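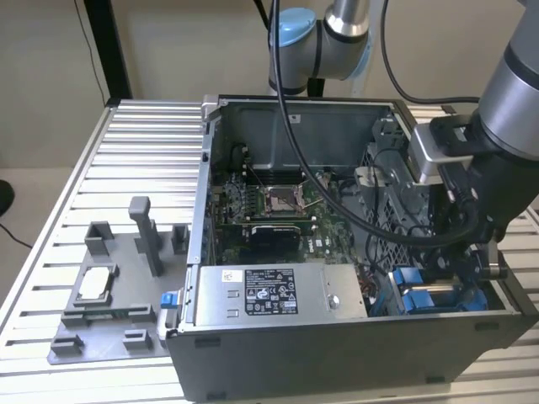

Section 2. Setting up backups on the office computers

A backup is a second copy of your files, kept somewhere the first copy can't drag it down. Most offices believe they have one. Ask to see a file brought back from it and the room goes quiet. People keep the only copy of the accounts on the machine under the desk and trust that the machine will start tomorrow. A tower lying on its side with the panel off and the CPU socket empty is not going to start for anyone, and whatever is on its drives is out of reach until somebody puts a processor back in or moves the drives to another computer. This section covers getting Temotus running on each Wudlow computer so that a day like that costs you an hour and not a year of records.

You will have seen the Temotus start screen say "You're protected!" with a green check mark. Ignore it. The check mark comes on when the program is installed, before it has copied a single file. I reported this and was told it reassures new users. I'm sure it does.

2.1 Before you start

You need:

- the computer's login and password
- the small Langat drive issued to your desk, with its cable
- the Sandotel account name for your department (ask Sum-yee Chung)
- a notebook or sheet of paper, and a pen

The paper is for the recovery phrase. Do not type the recovery phrase into a file on the computer you are backing up. Two departments did that last time.

Check the free space on the Langat drive. The box says it holds "a lifetime of memories." Look at the number the computer shows you and compare it with the size of your documents folder. If the folder is larger than half the free space, stop and ask for a bigger drive. Temotus keeps old versions of files, and old versions take up room that the setup screen doesn't mention.

2.2 Choosing what to copy

Temotus offers three choices: Smart, Everything, and Custom.

Smart decides for you which folders matter. I tried it on four of our computers and it skipped the scanned contracts on every one of them, apparently on the theory that large files nobody has opened lately can't be important. That describes most contracts. Don't use Smart.

Everything copies the whole drive, including the operating system and every program. It sounds safe. In practice it fills the Langat drive quickly and then starts throwing away the oldest versions to make space. If you are certain you need it, talk to Yi-chun Yeh first.

Use Custom.

1. Open Temotus and choose Custom.
2. Clear all the boxes. Some are checked for you, including a folder of sample pictures that came with the program.
3. Check your documents folder.
4. Check the desktop. You may say you don't keep anything there. Check it anyway.
5. Check the mail folder, if your mail is stored on the computer. If you don't know whether it is, it probably is.
6. Add any folder where the accounting program keeps its data. This is often not inside documents. The accounting program will show you the location under its own settings, usually on a page called Files or Data.
7. Press Save. Wait for the list of folders to come back on the screen and read it. On some computers the first save does not take and the list comes back empty.

Note: A shared folder that lives on another computer is not copied by this procedure, even though Temotus lets you check its box. It copies the shortcut. The shortcut is tiny and worthless.

2.3 Setting the schedule

The default is once a week, at night. Our computers are switched off at night, so the default schedule is the same as no schedule. The program does not complain about this for 30 days. Then it puts up a small gray message that closes by itself.

1. Open Schedule.
2. Turn off "Let Temotus pick the best time."
3. Set the Langat drive copy to run every 2 hours while the computer is on.
4. Set the Sandotel copy to run once a day, at lunch.
5. Turn on "Run missed backups at next start."
6. Set "Warn me after" to the smallest value offered.

Caution: Do not turn on Battery Saver for Temotus on the laptops. It stops all copying whenever the charger is unplugged, and some of those laptops are plugged in only for as long as it takes to finish a meeting.

The first copy is slow. With a full documents folder, the Sandotel copy may take several lunchtimes to finish, and the progress bar is no guide. I have watched it sit at the same point all afternoon and then jump to the end. Judge by the list of copied files, which you can open from the History page. If the list is growing, leave it alone. If it has not grown since yesterday, see 2.6.

2.4 The recovery phrase

Temotus locks the Sandotel copy with a phrase made of ordinary words. Without the phrase the copy can't be opened by you, by me, or by Sandotel, whatever their help line implies about "assisted recovery." Inès Maillard spent a morning on that line in October. Assisted recovery means they help you look for the phrase.

1. When the phrase appears, write it on paper in capital letters.
2. Read it back to yourself from the paper, against the screen.
3. Press Continue. Type the phrase from the paper. Don't copy and paste it, even though the program allows it. Typing it is the only proof that what you wrote can be read.
4. Put the paper in the envelope marked with your department's name and hand it to Lok-yiu Yuen, who has the key to the cabinet.

If you lose the phrase before handing it in, make a new one at once while the computer is healthy. The option is under Account, then Advanced, then at the bottom of a long page about upgrading your plan. A new phrase means a new first copy, and you'll have to put up with the slow days again.

2.5 Testing by bringing a file back

Skip any other step in this section before you skip this one. Everything up to now has been the program telling you it is working.

1. Wait until History shows a finished copy to both the Langat drive and Sandotel.
2. Create a folder on the desktop called TEST RETURN.
3. In Temotus choose Restore, then Langat. Pick a document you know well, one with several pages.
4. Choose "Restore to another location" and point it to TEST RETURN. Do not choose "Restore in place," which writes over the file you are working on.
5. Open the returned file. Scroll to the end. A file that shows the right name and the right size can still be damaged inside.
6. Repeat with a spreadsheet and with a scanned contract.
7. Repeat steps 3 to 6 with Sandotel as the source. Expect it to be slower.
8. Unplug the Langat drive, restart the computer, and bring back one more file from Sandotel. Some versions of Temotus quietly fetch the file from the Langat drive if it's connected and report that it came from Sandotel.
9. Delete TEST RETURN and plug the drive back in.

Write the names of the files you tested on the department sheet, with your initials. Please don't initial a test you didn't do. Yuk-lan Yip repeats a few of them each quarter, and she picks the ones with neat handwriting first.

Note: The "Verify" button does not replace this test. As far as I can tell, it checks that the list of files matches itself. It has passed every time I pressed it, including once with the Langat drive in my bag.

2.6 When it doesn't work

The list in History has stopped growing.
Check that the Langat drive is connected straight to the computer and not through the monitor. If it is, restart Temotus. If the list still doesn't grow, look for a file that is open in another program. One open mail folder can hold up everything behind it in line.

The message says "Backup complete with notes."
Open the notes. The word complete is generous. Each note is a file that was not copied. A few temporary files are harmless, but anything with a name you recognize needs attention.

The Langat drive is full.
Go to Versions and set the limit to 10 versions per file. Then press Clean Up. Don't erase the drive, and don't accept the offer to "optimize," which erases the drive.

Sandotel says the account is over its limit.
Tell Sum-yee Chung. Do not buy extra storage from the pop-up window. The price in that window is monthly, in small print, and the claim that it "covers your whole team" applies to the single computer you are sitting at.

The computer won't start at all.
Leave the Langat drive unplugged and label it with the date of the failure. Don't connect it to a second computer to have a look. Temotus on the second computer may take it as a new drive and offer to prepare it, and the button for that is much larger than the one for canceling. Bring the drive to Yi-chun Yeh, who will restore from a copy of it.

2.7 Settings to leave alone

Compression: leave at Normal. High saves little and makes restoring slower.
Network timeout: leave at 120 seconds. Shorter values cause failures on our line, and longer ones hide them.
Early Access features: off. One of these renamed every file that had an accent in it, and the makers described this as a known improvement.
Sharing usage data: off, and check it again after every update, when it has a way of coming back on.

These settings were checked against the version of Temotus installed on June 1, 2023. If your screens look different, the program has updated itself. Do the test in 2.5 again before you trust the new one.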